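Notebook, August, bench 5
Project: Preva facade display, De Luca garage

Brightness check completed on the revised LED module supplied by Idadetti. The module held 3000 nits at full white during the morning run. Output fell slightly after the driver board was replaced, and G. Zuccaro has asked for a repeat with the original board.

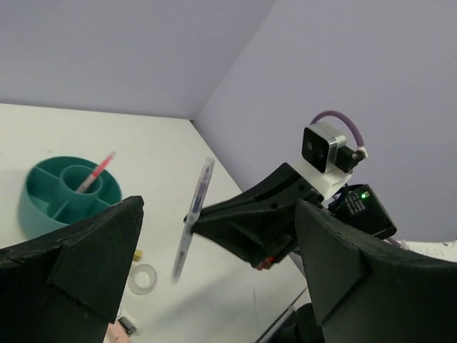
The night dimming curve remains open. The city permit requires a gradual change at dusk, and the present controller steps too sharply below 40 percent. I. Caruso will send the corrected table to Nusance before the next panel is mounted.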